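Looking after work plaques and trophies

Every December the companies hand out their plaques, and every January the care tips start going around. I have a shelf of these things from my years in sales at Skokon, and I've tried most of the tips. A lot of them make the award look worse than leaving it alone.

Start by finding out what you've got. Very few "brass" plates are solid brass. Most are thin sheet with a printed or lacquered face, and metal polish will take the face off along with your name. Try a damp cloth first. If the plate comes up clean, stop there.

Toothpaste on acrylic gets recommended everywhere. It's an abrasive, and on a clear block it leaves a haze that shows up the minute the sun hits it. Lukewarm water, one drop of dish soap and a soft cloth will do the job. Skip the glass cleaner too, as the ammonia kind can craze acrylic.
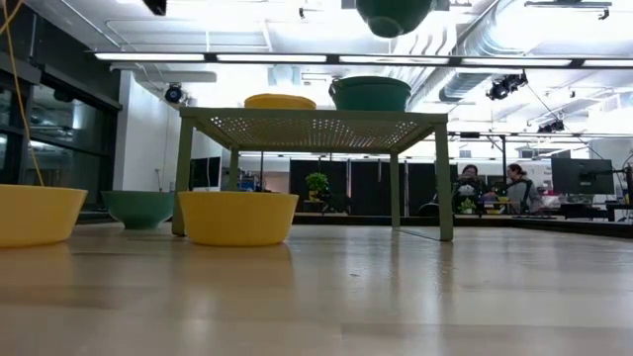 Wood backing boards don't need feeding, whatever the label on the oil says. If the finish is intact the oil just sits on top and collects dust. A dry cloth twice a year has kept my oldest one looking fine.

Old sticker glue on the back (and there's always some) comes off with a hair dryer on low and a plastic card. I've seen a page telling people to pour boiling water on it. That's 212 degrees on a pressed board with a paper face, so you can guess how I feel about that one. Don't use a heat gun either, which can go well past 300.

For hanging, I don't trust the peel-and-stick strips. The package promises 5 pounds, but that's on smooth clean paint, and my wall isn't that. Use a screw if the plaque has any heft. If you must use strips, press hard, wait the time it says, and don't hang it over the TV.

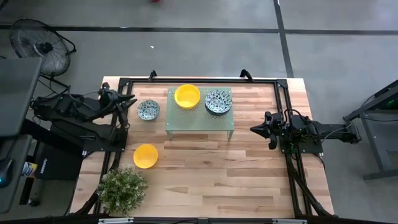 One reader in Rutau wrote to tell me the strips held her company's anniversary plaque for seven years without slipping, and that I was being too hard on them. Maybe so. She also says hers is hollow and weighs next to nothing, so I'm not ready to change my advice for a walnut one.

Loose trophy figures are usually just a nut gone slack on the rod under the base. Peel back the felt and tighten it by hand. Super glue gives you a white bloom on the plating and a trophy you can't take apart again.

Comments (3)

Guest
Wish I'd read the toothpaste part before Christmas. My Sturnberg regional award now looks like a shower door.

Anonymous
Disagree on oil. Mine was bone dry after four summers in Abu Hammour and a bit of mineral oil brought the color back. The finish was mostly gone by then, though.

Guest
What about engraved crystal? Dust gets down in the letters and a cloth won't reach it.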